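Garach Clothing Swap: Frequently Asked Questions

Page last updated May 2019

When and where is the swap?
The swap is held on the second Saturday of the month in the lower hall at 61 Clesten Street. Doors open at 10 a.m. and close at 2 p.m. We do not run in July or August.

Does it cost anything?
Entry is free. There is a box by the door for donations, which go toward the hall rental.

How does it work?
You bring clothes you no longer want and hand them in at the front table. Each item you hand in earns one token, and each token can be traded for one item on the racks. It does not matter what the item cost new. A coat is one token and so is a T-shirt.

How many items can I bring?
Up to 12 per person at each swap. Children's clothes are counted the same way as adult clothes. If you have more than that, save the rest for next month or write to us first.

Do my tokens expire?
No. Tokens can be used at any later swap. We can't replace lost ones.

Can I come if I have nothing to bring?
Yes. Ask for Pauline Ellwood at the front table and she will give you three starter tokens. You can do this once.

What do you accept?
Everyday clothing for adults and children, coats, scarves, hats, belts, and shoes with wear left in them. Everything has to be washed and dry. Small repairs are fine if they hold. We have taken in school uniforms since last fall and they go quickly, so please bring those early in the day.

What do you turn away?
Underwear, socks, swimwear, pillows, bedding, and anything with a strong smell of smoke or mothballs. We also turn away clothes with stains, broken zippers, or missing buttons, unless you bring them for the mending table (see below).

Who decides if something is in good enough shape?
Whoever is on the front table. On most Saturdays this is Pauline Ellwood or Ryan Lambert. If an item is turned away you take it home with you. We do not have space to store it.

How should I check knitwear before I bring it?
Lay it flat on a bed or table in good light. Look at the collar, the cuffs, and the bottom hem, where the knit stretches first. Stretch the hem a little between your fingers and let go. If it stays wavy, the piece belongs on the mending table. Check under the arms for thin spots and look over wool for moth holes. Leave the care tag in if it is still there.

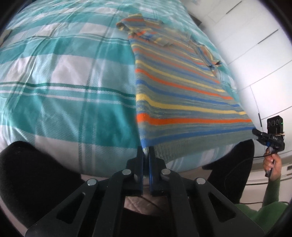 What is the mending table?
Firouzeh Zarei runs it from 10:30 until 1. She can replace buttons, close seams, and take up simple hems while you wait. Zippers have to be left with her until the next swap. Mending is free, but bring your own zipper or pay for one from her box.

Is there somewhere to try things on?
There are two curtained booths at the back of the hall and a mirror outside each. Please take no more than four items in at a time. The line gets long before noon.

Can I reserve an item?
No. If it is on the rack, anyone can take it. Jolora members used to be able to put things aside for an hour, but that ended when the two swaps merged.

What happens to clothes that are left over?
Winter coats are kept for the October swap. The rest is sorted on Saturday afternoon and goes to the thrift store on Lambert Avenue. Last year we sent them 700 items.

Can I bring my children?
Yes. There is a play corner near the kitchen, but no one is assigned to watch it, so they remain in your care.

Is the hall accessible?
The street entrance has four steps. The side entrance on the parking lot is level and is open during swap hours. The restroom next to it is wheelchair accessible.

How can I help out?
We need people to set up racks from 8:30 and to sort clothes after closing. Speak to Imogen Goodall at any swap. Helpers earn two extra tokens per shift.

I left something behind. Who do I ask?
Natalie Greenwood keeps the lost and found. Check with her at the next swap. Items not claimed after two swaps go on the racks.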